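Skultolau Lunch Trays

A small collection of pictures and notes on kids' lunch trays and what happens to them once the meal is over

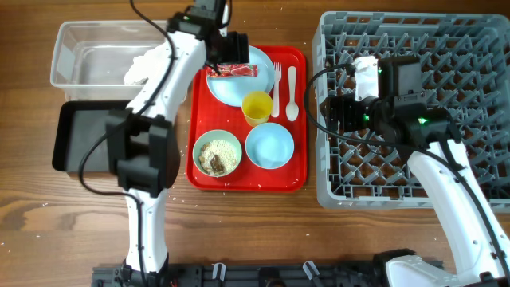 I started Skultolau because I love the ordinary end of lunch: cups to gather, plates to scrape, rice all over the place. There are plenty of collections of beautifully plated food, and very few of the table twenty minutes later! So I began putting one together in July, and it now holds 2,000 pictures with short notes.

What's in it

The pictures are sorted into 3 folders:

trays – plates, cups, forks, spoons and snacks, in all sorts of arrangements
racks – dish racks, from nearly bare to very full
crumbs – rice, mostly. Rice gets everywhere and I never get tired of it

Each folder comes with a plain text file, one line per picture. The notes name the main things on the table and their colors, and say whether there is spilled food. I wrote them in everyday words, so you'll find "cup" and "plate" and no catalog terms.

The notes

Rui Leitão read through 300 of the lines and fixed a lot of my spelling (thank you, Rui!). He also talked me into keeping "snack packet" as one label for anything small and wrapped, which made sorting so much easier.

Known gaps

Soup bowls are rare. Chopsticks show up in only 2 pictures, and I'd love more. Some notes in the crumbs folder still say "grain" where they should say "rice" – search for both.

Versions

Flundville is the first release, Belhaj the current one. Stallent is next and will add breakfast trays.

If you spot a wrong color or a missing spoon, send me the folder name and the line number and I'll fix it in the next release.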